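Vomham Archive of Scripts and Inscriptions
Manuscript Store: Annual Inspection Checklist, September
Inspector: Albane Langlois
Countersigned: Romain Marchal

1. Access and exits
Both exits clear. Satisfactory.
Comment: The sign on the inner door has faded and should be reprinted.

2. Palm-leaf manuscripts (Maihi collection)
Leaves held on the register: 2,865. Cords and cover boards checked by sample. Satisfactory.
Comment: Cords on bundle 352 are worn. Readers are not to untie it until it has been restrung.

3. Bamboo tubes with incised lettering
Insect traps examined and replaced. Satisfactory.
Comment: M. Pruvost reports fine dust under one tube on the lower shelf. Isolate and re-examine in October.

4. Copybooks and syllable charts
Action required.
Comment: The Tarkelville charts remain in acidic folders. More than 406 folders are to be replaced.
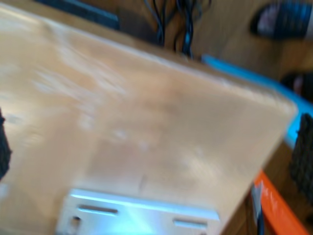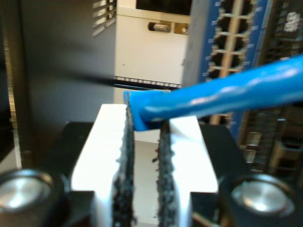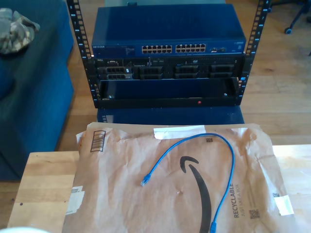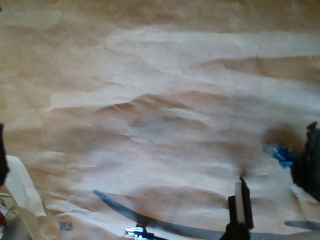 May readers handle the incised leaves without gloves?
Clean, dry hands are preferred, as gloves catch on the edges of the leaves and make them harder to turn safely. Gloves remain compulsory for the metal seals.

5. Early printed grammars
Shelving secure. Satisfactory.
Comment: The 1792 shelf label was entered in the last report as a date. It is a running number and should read 1,792.

6. Temperature and humidity
Readings taken at 9.30 a.m. and 4 p.m. Both within limits.
Comment: The log has gaps in July. Staff are reminded to initial every entry.

7. Reading room
Book rests and weights checked. Action required.
Comment: Two rests have loose hinges and have been withdrawn. T. Courtois to arrange repair.

8. Emergency salvage list
Not satisfactory.
Comment: The list still gives the former locations of the Ernus letters. A corrected copy is to be placed at the desk before the store reopens to readers.

Outstanding items to be reported to Mathis Poulain, Keeper of Manuscripts.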